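My Mother Asked Why I Bought a White Table

When I told my mother that I want to buy a white table, she laughed for a long time. In our family house every table was dark, so the tea would not show. But I wanted one light thing to look at in the morning, and in April I finally bought it.

I was afraid of the stains. My neighbor Kulsoom Orakzai told me to wipe it with a soft cloth every evening and never with the rough side of the sponge. I follow this rule — almost always.

What I use it for

Mostly small things that need space. I sort letters, I fold napkins, I peel oranges. Lately I also like to put paper cups on it instead of a basket or a box. A yellow one and a gray-brown one stand side by side near the far edge, and the drink cans go in the yellow one.
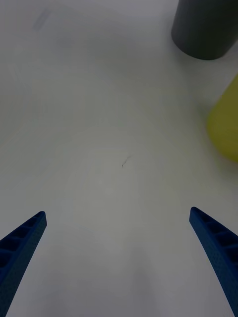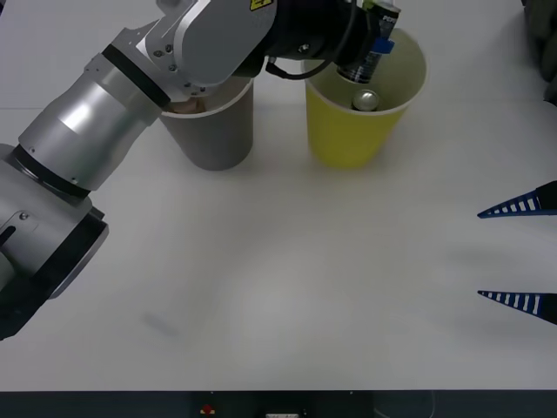
What I would like next

A small lamp from Gallari, if the price comes down. I also want to find a tray with low sides, because paper cups are light and I am not a careful person with my elbows. If you know a good one, please write to me.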